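Fletden Releases Mona 2, a Planner That Has Never Lifted Anything Real

19 Jul 2024 – Fletden today released Mona 2, motion planning software for two-armed household robots. It was tested in 2642 simulated rooms, and the insurance premiums were excellent.

Mona takes camera views from a robot's wrists and head and plans arm movements around whatever the room has to offer. 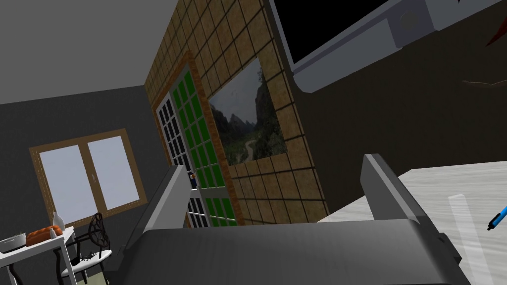

Gripper view of a simulated room, with bread, a pot and a wrought-iron chair at lower left.

"Wrist cameras tilt, so the world tilts," said Hedvika Matoušek, who leads perception. "Version one took this personally. It once filed a wall as a floor and tried to set a cup on it."

Mona 2 estimates which way is down before it plans anything, a feature customers had assumed was already there.
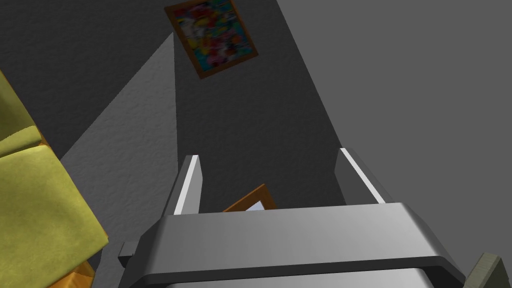
Open gripper fingers against a dark wall, with framed artwork behind.

The release also plans both arms together. In March, the two arms were still planned one after the other and met in the middle more often than the team would like to put in writing. A typical plan now takes 36 milliseconds.

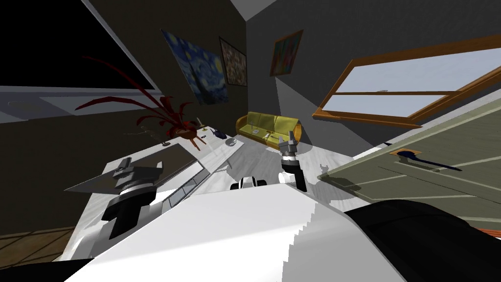 Two grippers near a glass-topped table in a simulated living room.

Glass, dark openings and long-leaved plants get their own test suite, named Rangel, with 449 cases. Almost all of them pass. 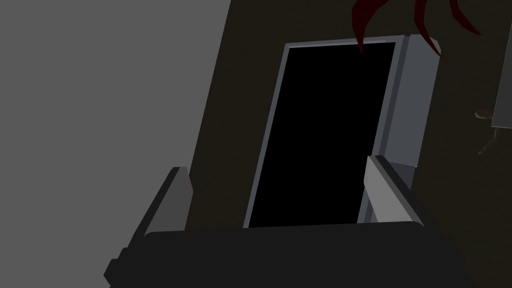 "We publish the failures too," said Declan Tindall, head of engineering. "They make better reading."

Mona 2 is available now to existing license holders. A plug-in for the Dasard simulator ships with it. Press contact: Maiara Barros, Fletden.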